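Landetti parcel station

The Landetti parcel station is a robotic workcell for weighing and sorting soft courier bags, sold by the Australian firm Curumcombe. It uses a two-armed robot with five-fingered hands and is offered to small dispatch depots either outright or under a monthly service plan. 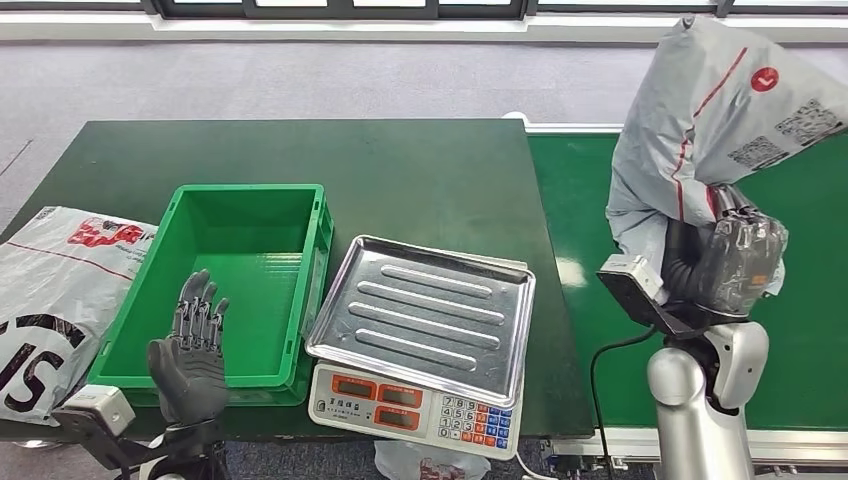
A Landetti station at work, with a grey courier bag in the right hand and the scale at the centre of the table.

Design

The station is built around a standing work table with a conveyor along one side. Parcels are taken one at a time and placed on a bench scale with a stainless steel tray, then moved to a crate or returned to the belt according to weight. Customers may supply their own scale. The unit in the photograph is a white model with a numbered keypad and Chinese labelling.

The arms carry anthropomorphic hands in place of suction cups. Curumcombe chose them for plastic mailers, which crease and fold under load and can break the seal of a cup. A sensor module is mounted near each wrist. The hands are made by Timmermans and are covered by a separate warranty.

Development

Work on the station began under engineer Isla Crichton, who had earlier designed tote-handling equipment for Curumcombe. The first version had a single arm and could not hold a bag open for inspection. The second arm was added after a trial at a depot run by Jatska, a regional courier. The two-armed version went on sale on 2020-04-07.

Specifications

Rated throughput is 78 parcels an hour. The maximum parcel weight is 7 kg per hand. The control cabinet draws 800 watts and runs from an ordinary power point. Installation takes 10 working days, including staff training.

Reception

Melati Tarigan reviewed the station for a trade newsletter the following January. She rated its handling of thin plastic bags well above that of comparable suction systems, but found it slow on rigid cartons and criticised the cost of replacement finger pads. She also noted that labels facing down had to be turned by hand at busy times. Curumcombe later added a label-turning routine to the service plan at no extra charge.

See also

Bench scale
Parcel sorting
Robot end effector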